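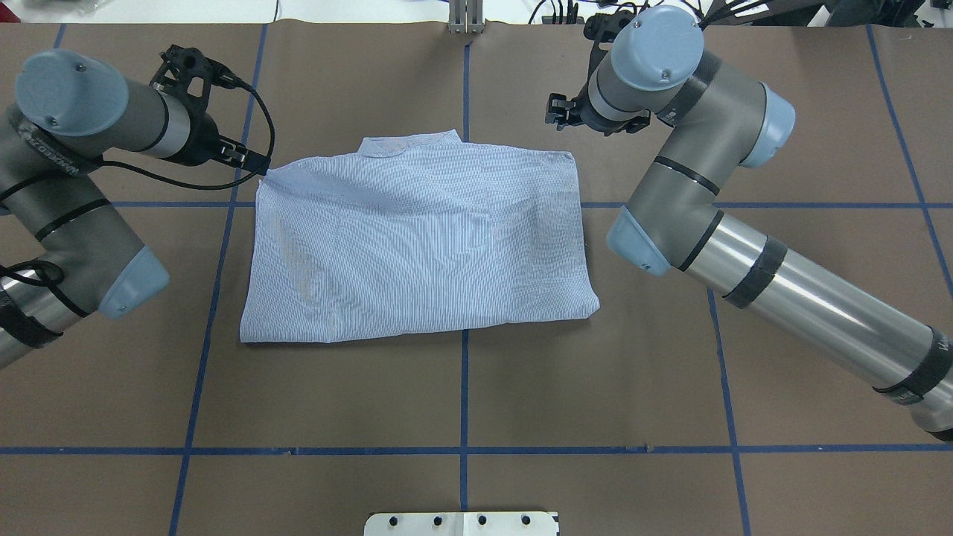

Pinstriped shirt, folded, on brown paper.

Notebook, Wendach curve model
March 27, 2025

Carried on with the short end of the curve. The question left open in the last entry was whether the kinks between the first and second knots come from the fitting routine or from the prices going in. Answer so far: mostly the prices, with one fault of ours on top.

Setup as before. Input is the end-of-day file from Flendico, bills and bonds, clean prices, accrued interest worked out on our side. The fit is a cubic spline on the log discount function with a roughness penalty. The penalty is held constant along the curve for the base run. Bonds with less than one month to run are dropped. Settlement lag is 2 business days throughout, including for bills. That last point matters further down.

Base run
Converged without trouble. Residuals on the long bonds are small and show no pattern by coupon. Residuals on bills are larger and nearly all of one sign: the model yield sits below the quoted yield. The forward curve dips straight after the first policy meeting date and comes back up before the second. No sensible rate path does that, unless the market is pricing a cut and an immediate reversal, and the overnight swaps give no support for it.

Tried a stiffer penalty. The dip flattens but the bill residuals get worse, so the dip is the spline's attempt to follow the data. Tried a looser penalty. The dip deepens and a second one appears behind it. Went back to the base setting.

Settlement lag
Eleni Krasniqi asked whether the bills in the file are quoted for the same settlement as the bonds. They are not. The field notes from Flendico give next-day settlement for bills and our loader was applying the bond lag to everything. One line in the loader. It has been there from the beginning and affects every run in this notebook up to now.

Corrected and reran. The one-sided residuals on bills are gone. The dip in the forwards is shallower but still present, so the lag was a contributor and not the whole of it. Earlier results for maturities beyond the first few knots barely move. I have not gone back to mark up the old pages; the corrected run supersedes them for anything at the short end.

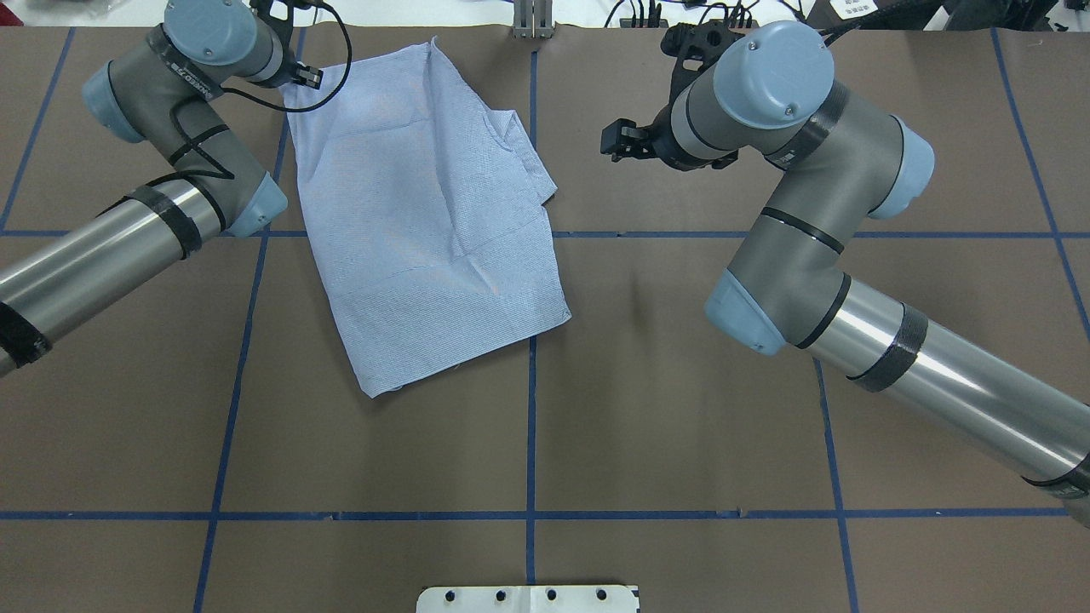

With the lag out of the way, the remaining dip can be traced to a small group of issues. Dropped the short bonds one at a time and refitted. Removing any of 4 particular bonds reduces the dip, and removing all of them makes it disappear. All four trade rich to their neighbours, and all four are former benchmark issues that are now short enough to be bought by money funds. The premium is probably real in the sense that people pay it, but it tells us nothing about expected policy rates.

Two ways to treat them:

Leave them out by rule. Simple to explain and simple to check. The drawback is that the curve moves on the day a bond crosses the line, and we would be reporting that as a change in rates.

Keep them in with reduced weight. Smoother through time, but somebody has to choose the weight. Used inverse bid-offer spread as a first attempt. It does the opposite of what is wanted here, as these bonds are liquid and get more weight instead of less.

Eleni prefers the first option with a phase-out over several weeks before the line. I have no objection. To be coded as a linear taper so that there is no jump on the day.

Step path instead of a smooth curve
Separate experiment, on the corrected data. Replaced the spline at the short end with a forward rate that is flat between policy meetings and can only move on meeting dates. Beyond the last scheduled meeting it hands over to the spline, with the level matched at the join and the slope left free.

Fit quality on bills is as good as the spline with fewer parameters. The path reads as a slow rise, with one full move of 25 basis points spread across the nearer meetings and the rest further out. Much easier to discuss with the economics side than knot values. Weak point: when two meetings fall close together and no bill matures between them, the two steps are not separately identified and the optimiser splits the move arbitrarily. A light ridge term on the step sizes fixes it. Checked that the ridge does not pull the total move, only how it is shared out.

The join needs more work. On the base date it is clean. On a handful of the older dates the slope changes abruptly and the first forward after the join overshoots.
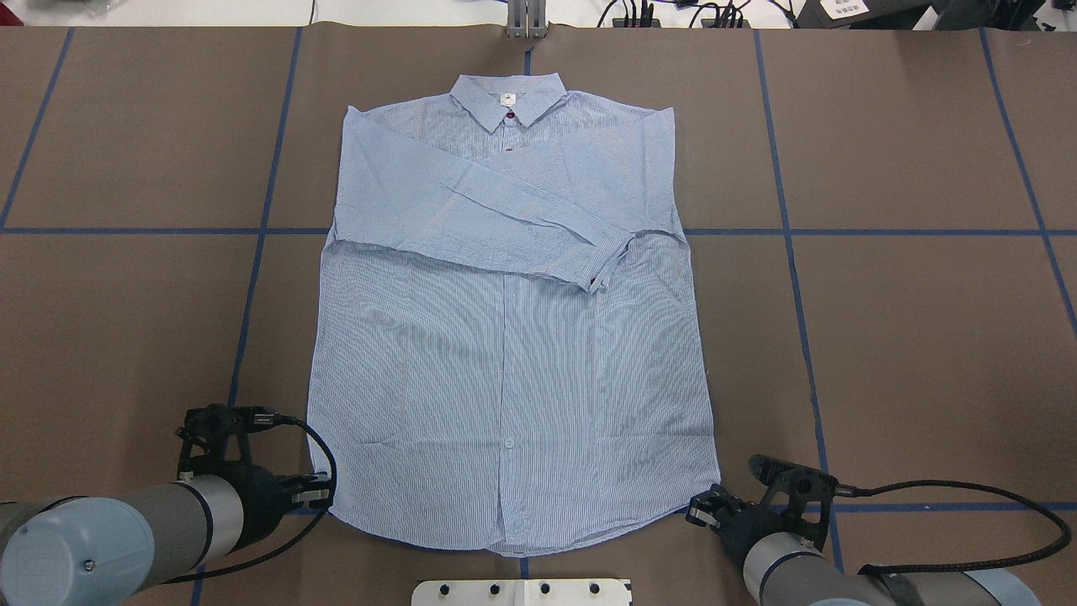 Stability check
Drew 200 resampled sets of residuals, added them back to the fitted prices and refitted each time. Two models compared: corrected spline and step path. The spread of the one-year forward is the same for both within noise. Inside the first meeting interval the step path is clearly tighter. At the join it is wider, as expected from the note above.

The seed is saved with the run. The Stojanovska machine gives identical output; the Clerska one differs in the last digits because of an older linear algebra library. Not worth chasing.

Outstanding
Taper for short former benchmarks: me.
Slope condition at the join. Try matching the first derivative and see what it costs in bill residuals.
Rerun the full history with the settlement fix. Overnight job, Stojanovska.
Ask Flendico whether the bill settlement convention changed at any point in the back data. The field notes carry no dates.
Term premium adjustment is parked until April. The forwards above are raw and should not be quoted as expectations.
Eleni to check the holiday calendar used for the meeting-date intervals. The loader and the fitting code read it from different files.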